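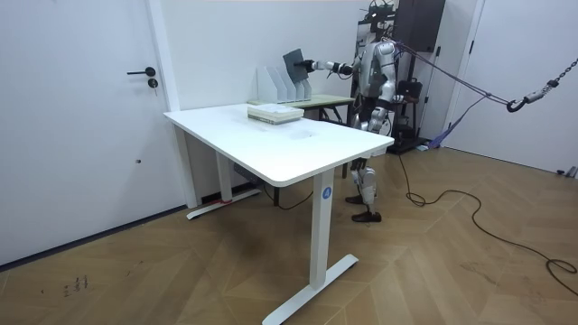

周四下午，三点刚过。廖依然摘下头显，额头一圈红印，第一句话是：“刚才那遍不要。”

不要的意思是删掉。手抖了一下，板子蹭着隔板，她听见了。模型学什么像什么，你抖它也抖。

Ondorwood的这间屋子不大，人字拼木地板，白墙，一张白桌子。活儿听着简单到有点无聊：把一块深灰色的板子放进文件架的格子里，再取出来。放，取，换一格，再放。项目叫Metness，到这周四攒了406条示范，能用的少一些，具体少多少，罗兰英不肯说。她管数据。

“别写成功率，”她说，“写了下周就不准了。”

示范怎么做？两种办法。一种是人直接攥着机器人的手腕，带着它走一遍，老办法，桌上的小机械臂用这个很顺。可到了全身人形上就麻烦：你一推胳膊，它腰跟着动，腿也得找平衡，两边较劲。所以这里主要靠第二种，遥操作。人戴头显，拿手柄，站在几步外，自己伸手，它跟着伸手。

延迟是有的。熊天佑练了4天才不跟它抢。“刚上手的人都太快，”他说，“看见手没到，就再往前送，结果过头了。”他现在的习惯是伸到文件架跟前停一下，等它，再往下放。停顿也会被录进去。于是早期的模型学会了一个毛病：每次到格子上方先发一会儿呆。

后来改了。停顿裁掉一部份，不全裁。全裁了它又莽。

吊带一直挂着。紫色的，从肩背连到铁链上的钩子。平时不吃力，松松的，廖依然说上个月救过一次，膝盖突然软了，人还没反应过来，机器已经吊在那儿晃。修了3天。

最难的其实是手。格子是斜的，板子得先立起来，角度差一点就顶在隔板上。人靠指尖的感觉，顶住了自然会缩一下。操作员没有这个感觉，只能看，看又看不太清，手掌正好挡着。Inês Guerreiro从Trendeck过来帮忙，她的建议是故意录失败：顶住，退回，转一点，再进。专门录了5组。模型从此会“退”了，虽然有时候没顶住也退。

Deividas Stankevičius对这些不太买账。他做控制，觉得与其攒示范，不如把接触力搞明白。两人为这个在走廊里吵过，吵完一起去吃了面。

下一步是换架子，换板子，换高度，看它还认不认得。罗兰英已经把表排到八月了，每格后面留一栏备注，现在写得最多的是两个字：重录。

四点差十分，廖依然又把头显戴上。手柄举起来，那只深色的手也在抬起来，慢半拍。

“录。”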